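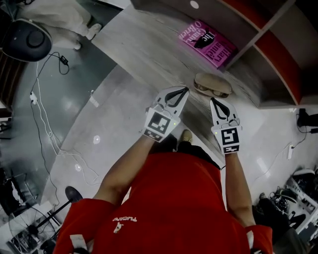
字数 5900 · 阅读时间 15 分钟

**1/**
2024年10月24日,降温。我打开衣柜找一件长袖,被塌下来的短袖埋到了手腕。今天就聊T恤,聊到我把衣柜门关上为止。

**2/**
先交代背景:我住的房子带一个嵌入式衣柜,房东当年介绍它的时候用了"深不可测"四个字。我以为是夸奖。

**3/**
衣柜里绝大部分是T恤,T恤里绝大部分不是我买的。活动发的,公司发的,开户送的,献血送的,健身房周年庆塞给我的。那家健身房后来倒闭了,衣服比它结实。

**4/**
我认真想过自己最后一次花钱买T恤是什么时候。想起来了,是在机场,因为航班延误加上空调漏水。那件写着一座我没去过的城市的名字,我只在那儿转机。

**5/**
免费T恤有一套自己的尺码。登记的时候问你要什么码,你填M,发下来是L,理由是"M的没了"。我参加过的活动里,M永远没了。我很想认识一下那个拿走所有M的人。

**6/**
也有反过来的情况。Heveden 那次年会统一发"均码"。均码就是谁穿都不太对,大家不对得比较平均。

**7/**
(对,Heveden 是我前前东家,做仓储软件的。离职手续办了三趟,工牌收走了,电脑收走了,连显示器支架都对过编号。T恤没人要。)

**8/**
所以我现在睡觉穿着前前东家,遛弯穿着前东家,打扫卫生穿着前东家的竞争对手。简历都没有我的家居服诚实。

**9/**
说说领口。T恤是从领口开始老的。第一年它是圆的,第二年是椭圆的,第三年它有了自己的想法。

**10/**
我妈的理论:领口松是因为你脱衣服的时候揪后脖领子。应该两手交叉抓住下摆往上翻。我试了一周,有一次卡在半路,胳膊举过头顶,在卧室里站了一会儿,思考怎么走到这一步的。

**11/**
挂还是叠,这是衣柜界最古老的内战。挂派说叠了有折痕,叠派说挂了肩膀会起两个包。我两边都试过,现在有折痕,也有包。

**12/**
肩膀那两个包值得单说。细铁丝衣架挂一个夏天,穿上就像肩头藏了两颗花生米。喷水、拿手抻平,出门十分钟又鼓起来。换宽肩衣架能好很多,代价是一根横杆挂不了几件,等于变相逼你扔衣服。

**13/**
于是我选择了第三条路:买收纳盒。

**14/**
花了176块,Grolano 的抽屉式收纳盒,页面上写"告别杂乱"。到货以后我确实跟杂乱告别了一下,然后把它装进了盒子。

**15/**
收纳盒的宣传图里永远只放四五件衣服,米色、燕麦色、浅灰,叠得像豆腐。我也想要那样的盒子。后来明白了,我想要的是那个只有四五件衣服的人生。

**16/**
竖着叠这件事,学的时候觉得自己开窍了。每一件都立着,拉开抽屉一目了然,跟图书馆一样。抽走两本之后,整排书就躺下了。

**17/**
教程评论区有人问"抽走之后倒了怎么办",博主回:"说明您的衣服还不够多哦。"这是我人生中第一次因为衣服不够多被批评。

**18/**
有人会问为什么不扔。问得好,我也问过自己,在地板上问的,周围堆了一圈。

**19/**
理由一:还能穿。
"还能穿"这三个字在我家拥有一票否决权。腋下有洞,夏天凉快。背后有油漆,下次刷墙还能穿。我这辈子刷过一次墙。

**20/**
理由二:有纪念意义。
有一件是大学系里足球赛的队服,我替补,全场没上。衣服非常新。

**21/**
理由三:可以当抹布。
这是最危险的一条,它让你觉得每件T恤都还有来世。我认识的每一个不扔衣服的人,家里都有一摞排队转世的候选抹布,而真正在干活的那块抹布从来没换过。

**22/**
八月份我狠下心做过一次。规则从网上抄的:把衣架全部反着挂,穿过一次的正过来,到期还反着的统统处理掉。

**23/**
定的期限是37天。为什么是37天?本来想定一个月,中间出差了一趟,给自己补了几天。制度刚出台就有了特批。

**24/**
结果我开始为了正衣架而穿衣服。早上一件,中午下楼拿快递换一件,晚上倒垃圾再换一件。邻居大概以为我在直播带货。

**25/**
期限到了,反着的还是有一大排。我站在衣柜前面,用手把其中几根拨正了。没有人看见。现在你们看见了。

**26/**
剩下的挂到 Modise 上卖。没用过的朋友:二手平台,界面是绿的,买家是冷静的。

**27/**
我写"九成新,仅试穿"。第一个来问的人说:"九成新的那一成在哪儿?"我去给衣服找了半天缺点。

**28/**
第二个来问的人砍价,从二十五砍到八块,理由是"上面有字"。我说有字怎么了,他说"我又不在那家公司上班"。无法反驳,我也不在了。

**29/**
第三个要我寄之前先熨。运费他出,熨斗我没有。

**30/**
最后卖掉4件,扣掉快递袋和运费,够买一碗面,加不了蛋。买家里有一位给了中评,内容是"跟描述一样旧"。

**31/**
再说捐。小区门口有个旧衣回收箱,绿皮的,投口设计得只能往里塞一条胳膊。我曾经放进去又后悔,那条胳膊就是这么知道尺寸的。

**32/**
(捐之前麻烦洗一下。真的。还有,袜子要成对。回收箱上贴了这么一张纸,措辞从"请"开始,往下越来越不客气,最后一行用的是红笔。)

**33/**
插一段有用的,免得有人说我光贫嘴。洗T恤:翻过来洗,印花朝里。冷水。别跟带拉链的一起。领口扣橡皮筋那个偏方我试过,除了洗完要在滚筒里找橡皮筋,没发现别的效果。

**34/**
深色和红色头几回单独洗。我有一整批白T恤是粉的,深浅不一,按照离那件红的远近排列。

**35/**
红短袖其实很挑人,也很挑穿法。把袖口往上折一道,露出浅色的边,立马就精神了,像是打算干点什么。我折过一次,掉下来一边,一整天像是只打算干一半。

**36/**
晾:别夹肩膀,对折搭在杆上,或者夹下摆倒着晾。倒着晾的坏处是从楼下看,阳台上像一排投降的人。

**37/**
烘干机另说。标签上写着不可烘干的我烘过,出来以后下摆到了肋骨。朋友说今年就流行这个长度。朋友人很好。

**38/**
发黄的腋下,网上的方子有小苏打、白醋、柠檬、阿司匹林、洗洁精。我按顺序全试了,那件T恤现在闻起来像一道凉拌菜,依然发黄。后来换了含氧的漂白粉温水泡一夜,淡了不少。早该先试这个。

**39/**
印花开裂没救。有人教用烘焙纸隔着熨,说能重新粘上。粘上了,粘在烘焙纸上。

**40/**
说到印花,我对T恤上的字有一点个人意见。胸口那几个字母,正式场合没人念,一起等电梯的时候人人都在念。能看见他们的嘴唇在动。

**41/**
我有一件背后印着 WARDEN,是个露营地的名字,他们的招牌上就这么大写。穿着它去逛超市,有位大爷问我寄存柜打不开找谁。我帮他打开了。

**42/**
后来又有人问我生鲜在哪儿,我也指了。穿那件衣服的一下午,我比平时靠谱得多。

**43/**
Warden 那个营地本身乏善可陈。厕所在坡上,水龙头在坡下,帐篷位在中间,一晚上你会对自己的小腿有全新的认识。但纪念T恤的料子是真好,洗了几年没变形。我怀疑预算都花在这上面了。

**44/**
怎么判断一件T恤料子好不好?对着窗户举起来,能看清对面楼几层晾着被子的,不行。揪一把松开看回不回弹。看下摆缝线直不直。侧缝洗完跑到肚脐眼上的,那是布裁歪了,救不回来,别跟它较劲。

**45/**
克重那套我也研究过。纸面数字越大越厚,越厚越"高级",八月里穿着越像受刑。买过一件号称"重磅"的,站着的时候衣服不动,我在里面转身。

**46/**
评论区问我到底有多少件。行,既然聊的就是这个:清理之前73件,不算睡衣,不算正在洗的。报完这个数我自己也安静了一会儿。

**47/**
清理之后有多少就不报了。中间我又参加了一个活动。

**48/**
对,发衣服了。对,L的。

**49/**
签到台的姑娘问"您需要吗",我张嘴准备说不用,手已经伸过去了。这双手跟了我三十多年,从来不等开会通过。

**50/**
拿回来拆开,领子里有张小卡片:"感谢您与我们一起践行可持续。"塑料袋里面还套着一个塑料袋。

**51/**
有人推荐"进一件出一件"。我执行了,出的那件先放在门口的椅子上,等下楼顺手带走。这是三周前的事。那把椅子现在也坐不了人了。

**52/**
关于椅子我可以另开一串。每家都有一把,上面放着"穿过一次但还不用洗"的衣服。它介于衣柜和洗衣机之间,在法律上是无主之地。

**53/**
回复一下说"你就是缺个断舍离"的朋友。书我买了,两本,讲的还是同一件事。看完第一本应该把第二本扔掉,作者没写这一条。

**54/**
回复另一位:心动不心动那个办法我也试过。把衣服抱在怀里,问自己心动吗。抱到那件足球队服的时候心动了,可能是蹲久了起猛了。

**55/**
回复问 Grolano 收纳盒好不好用的:抽屉滑轨还行,别装太满。叠三层以上中间那层会鼓,拉的时候得用膝盖顶着下面那层。盖子我从第二周起就没盖上过。

**56/**
回复让我寄给他两件的:可以,私信地址。只有L。

**57/**
更新进度。刚才为了写这串又去翻了一遍,找出一件完全没印象的,灰的,没有任何字,M码,大小正好,料子也好。

**58/**
我穿上照了半天镜子,怎么看都是件好衣服。想不起来是谁的。问了一圈,没人认。

**59/**
如果你几年前来我家过夜,走的时候少了一件灰T恤,请联系我。不保证还。

**60/**
长袖还是没找到。外面在刮风,我先套两件短袖下去买面。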